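Dradolix Outdoor Dust Monitor

I've been selling and renting measuring gear long enough to have a soft spot for the stuff that simply gets on with the job, and the Dradolix is my favorite box on the shelf right now. It's a fence-line dust monitor. You strap it to a pole, point the inlet up, give it power and leave it there. It reads PM10, PM2.5 and total dust at the same time, and it logs all of them, so you don't have to pick one before the job starts and then regret it.

I like the heated inlet most. Fog and drizzle used to drive me up the wall with older light-scatter units (you'd get a lovely big dust peak at 6 in the morning, and it was mist). The Dradolix warms the sample air when the humidity climbs, and the morning peaks on my own test pole got a lot smaller after I switched over in February.

Alarms are easy. You set a limit, pick an averaging time, and type in who gets the text message. Abena Odoi runs the rental side with me and she sets hers to a 15-minute average for demolition work, with a second, higher limit that also goes to the site manager. I'd start there and adjust once you've seen a few days of your own data!
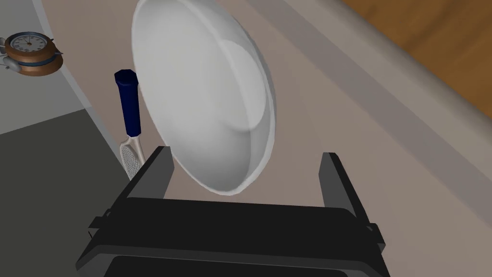 The memory holds 365 days of one-minute readings, even with the modem switched off, so a dead SIM card won't cost you your record. When the signal comes back it sends everything it saved. You can also pull the data over USB as a plain CSV file, and I do that more often than I probably need to.

Power is either the wall adapter or the Ernberg battery case, which is a separate item. The case runs the monitor for 8 days on a charge with the inlet heater on auto. Add the solar panel and you can pretty much forget it in summer, but please check on it in winter.

A few numbers people ask me for:

Range: 0 to 2000 micrograms per cubic meter
Logging: one minute, always on
Service: filter swap and calibration every 18 months
Mounting: pole straps included, tripod extra
Wind sensor: optional, plugs into the side port

Get the wind sensor if you have neighbors. I mean it. Lorcan Keane talked me into one for the Asamoah quarry job, and being able to show which way the dust was blowing saved a whole lot of arguing on the phone.

It won't tell you what the dust is made of. If you need silica or metals you'll want a filter sampler next to it, and we rent the Amon pump for that, with cassettes.

Rentals go out with a fresh calibration certificate and a charged battery. Send me your site address and how long you need it, and I'll get back to you with a price.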